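Progress report, May
Project: Automated board rework cell, Nivstead site
Prepared for: Histora equipment fund
Date of report: Tue 28 May

Summary

The cell ran for most of the month. Work on processor placement was stopped after a gripper fault damaged a socket, and it has not restarted in automatic mode. The remaining budget is not affected. The schedule is, and a revised date is given at the end.

The task is to take a processor from the fixture plate beside the computer and place it in the socket of an open desktop. 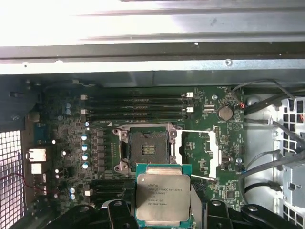
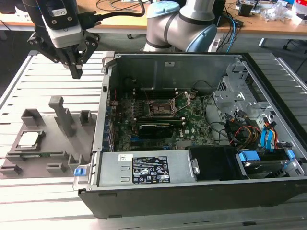 Processor at the gripper over the open socket, and the cell with the computer case on the slotted table.

Thaddeus Whitfield asked, after reading the draft of this report, why the arm had been allowed to keep pressing once the force reading went past the limit, and whether the same thing could happen with a hand in the case. He also wanted to know who had last changed the limit. His questions are answered in the next two sections.

What happened

The fault came during a run of 200 placements. The processor shifted in the fingers on the way down and reached the socket at an angle. The force limit should have stopped the arm at first contact. It did not stop until the operator hit the emergency button. By then one corner of the processor had been pushed into the contacts and several were bent. The board was scrapped. The processor has marks on its underside and has been taken out of use.

The controller logged fault code 3403, which the manual lists as a lost signal from the force sensor. The log shows that the signal dropped out before contact. The controller held the last good value and carried on, so as far as the program could tell there was no load on the tool. The force did go past the limit, but the program never saw it.

The limit itself was set correctly. It was last changed when the Grumness fingers were fitted, and the change was signed off at the time.

Safety

No one was hurt. The operator was at the panel and outside the reach of the arm. The answer to the second question is yes. With the signal lost, the arm would have pressed on a hand in the same way until something else stopped it. We have treated this as a safety matter on those grounds and filed it with the site office the same day.

Until the changes below are signed off, the cell runs at reduced speed, in manual mode only, with two people present. Hands stay out of the case while the drives are on, including when the arm is standing still between moves.

Cause

The sensor cable had been tied too tightly at the wrist when the fingers were changed. Flexing the wrist by hand at a certain angle made the signal drop each time we tried it. A new cable with a longer loop has not dropped out so far, though it has had only short tests.

Why the processor shifted is less clear. The pad on one finger was worn smooth along one side, and that may be enough to explain it. Yang has the old pad for inspection and has not reported back.

Changes made

The sensor cable has been replaced and rerouted. Both finger pads are new.

The program now treats a lost or frozen force signal as a stop condition. We tested this 15 times by pulling the connector during a slow descent over a scrap board. The arm stopped every time.

Changes still open

A second check, based on motor current, is written but not tested. A camera check of the processor's angle before descent has been started. The stop function needs an outside review before we go back to automatic mode, and the reviewer has not confirmed a date.

Schedule and cost

Placement trials are now 2 weeks behind. The scrapped board, the cable and the pads were paid for from the spares line. If the review goes ahead as requested, automatic running can start again in the second half of June. Memory module work is waiting on the same sign-off and will move by the same amount.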